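Toy Tray Sorting Notes, Clirnus set
README

What this is

A folder of pictures and short text notes on mixed toys kept in a shallow tray: plush animals, balls, blocks, play food, bits of cloth. The notes were written to find out whether the usual advice on sorting toys holds up once the toys are in a heap. I had doubts going in and still have most of them.

Contents

pictures/ 512 files, all the same size
notes/ one text file per picture, plain English
labels.csv toy names and group names
old/ first attempt at the groups, kept for comparison

The groups

There are 6: plush, ball, block, play food, cloth, other. The Codmont storage guide, which we started from, has a group called "soft toys" that takes in both stuffed animals and cloths. That works on a shelf label and falls apart in a tray. A cloth lies over other things and a teddy bear mostly sits beside them, so we split the two.

"Other" is too big. Rope toys ended up in it, along with anything small that two people named differently. If you need a clean set, drop "other" before you do anything else. 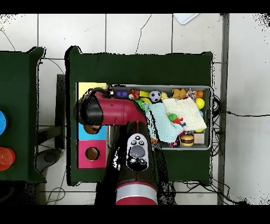
Color was the next argument. The Imimach list sorts by color first and kind second, on the theory that a tidy row of colors is easier to keep tidy. I don't buy it. A yellow ball and a yellow block have nothing in common when you are putting things away, and half the plush comes in colors people can't agree on (tan, cream, beige, take your pick). Color is in labels.csv as a separate column. Treat it as a hint.

Known problems

Toys under a cloth are not labeled. Nobody lifted the cloth to check, so a missing label does not mean a missing toy.

Play food is thin. Nearly 100 notes mention a hamburger and very few mention any other food.

Colored panels with holes in them are labeled "panel" and left out of the block group. The Chu version of this list counts them as blocks. Don't merge the two without fixing that.

Counts per tray are not given. We tried it, compared two people's numbers, and threw the column out.

Should you use it

For testing group names, yes. For claims about how families store toys, no, and please don't cite it that way. A tray on a table says very little about a bedroom floor in December.

Changes

v2: cloth split from plush, color moved to its own column
v1: first upload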